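The case for the plain plastic stool

Posted Sunday, April 22, 2018

Zaid Chamoun

Most writing on household furniture is concerned with the pieces people look at. Sofas get reviewed, dining tables get reviewed, and the stool in the laundry gets nothing. I want to argue that the moulded plastic stool is the best value object in an ordinary house, and that the furniture trade has spent a good while making it worse.

My own reference point is a Tranddale stool bought 17 years ago. It has been a seat, a step for changing light globes, a bedside table, a plant stand and a place to put a bucket. It has lived outside for two summers. The colour has gone slightly yellow on one side. Nothing else has changed that I can measure.

What a stool has to do

The requirements are short. It must carry an adult without flexing much, stay put on tile, be light enough to lift with one hand, and be cleanable with a wet cloth. A low price helps, as people will leave a cheap stool where it is needed and will put an expensive one away.

Timber stools meet the load requirement easily and fail in the bathroom. Steel stools rust where the rubber foot traps water against the tube. Folding stools have a hinge, and a hinge is a wear part. I have owned a Cinier folding model and it was good until the pin worked out on one side. I replaced the pin with a bolt, and it has squeaked since.

Assembled or one piece

The one-piece stool comes out of the mould finished. It stacks, and it has no joints to loosen. The drawback is freight, as a stool that can't be taken apart ships mostly air, even nested.

The alternative is a seat with four separate legs that push or screw in. Retailers prefer these because the carton is flat. I was against them for years and have changed my mind in part. If a leg cracks on a one-piece stool, the whole thing goes in the bin. If a leg cracks on a knock-down stool, one leg goes in the bin, provided the maker sells legs. Drustitz used to. It now sells the full set of four or nothing, and the set costs nearly what the stool does. At that price the joint is there for the benefit of the warehouse alone.

My position is that a push-fit leg is acceptable if the socket is deep, tapered and moulded as part of the seat. A socket that relies on a clip is not acceptable. Clips go brittle in sunlight.

The seat surface

Designers like a smooth seat because it photographs well. It is also slippery under a wet foot and it shows every scratch. A ribbed or slatted seat fixes both problems. Ribs hide wear and give the foot something to push against. Gaps between slats let water through, so the stool can stand in a shower without turning into a tray.

The objection is dirt. Fine ridges hold soap film, and a cloth only rides across the tops. A nailbrush and dish detergent will clear it in two minutes. I do mine each June and have never needed anything stronger. Tapia's catalogue recommends a spray cleaner for its textured range, which seems to me a way of selling spray cleaner.

White is the right colour for the same kind of reason. Grime shows, so it gets cleaned. It is also easy to find in a dark garage at night, where a charcoal stool is mainly a thing to walk into.
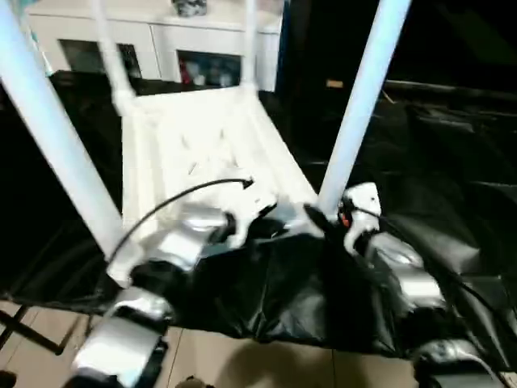 Checking one before you buy

Turn it over. The top tells you very little. Look first at where each leg meets the seat, and push each leg sideways with your thumb. Movement in one leg and not the others means a poor fit, and it will not improve with use. Then set the stool on a hard floor and press on each corner. A rock of 2 mm is tolerable on carpet and irritating on tile.

Look for a stated load. If the label gives none, I put it back. Check the feet as well. A bare plastic foot will wear at an angle and the stool will start to creep.

Then sit on it, in the shop, for longer than feels reasonable. Staff at my local hardware store have stopped asking if I need help.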